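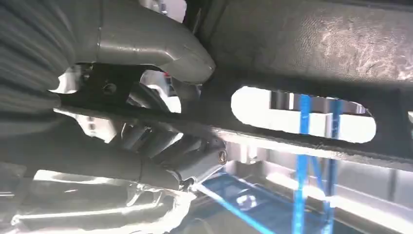 Cosness observatory gets its big dish back Tuesday

The radio telescope on Karbridge hill goes back to work Tuesday night after 14 weeks off the sky. New bearings, new receiver, fresh paint on the control hut. First target is a pulsar the Cosness team has followed for years.

The old receiver was failing well before the shutdown. Noisy data, lost nights. The replacement was built by Trikeo, which also rewrote the pointing software, and it covers a wider band then the old one. Staff expect to get through 257 sources in the first survey.
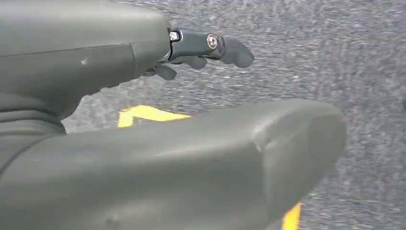 Will the dish be open to visitors again?

Visits start back up in April, weekends only, with 15 people per tour. Booking is through the observatory office.

Phones have to be switched off at the lower gate, same rule as before. The gift shop stays shut for now.

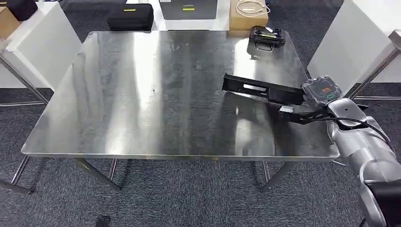
The survey itself is split in two. Known pulsars first, then a slower sweep of the sky near the Amin field, a patch the old receiver could never see clearly. Data will be posted online once its been checked. No date given for that.

Neighbors within 200 yards of the hill have been asked to keep microwave ovens and cordless phones away from windows facing the dish during night runs. Letters went out last week. The access road is open both ways again, though the upper parking lot is still gravel.

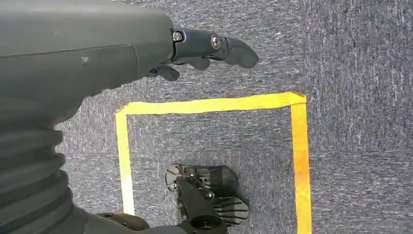 Dark gray robotic hand over gray carpet.

Tuesday's run begins at 9 p.m. and goes until sunrise, weather permitting. High wind would push it back a night.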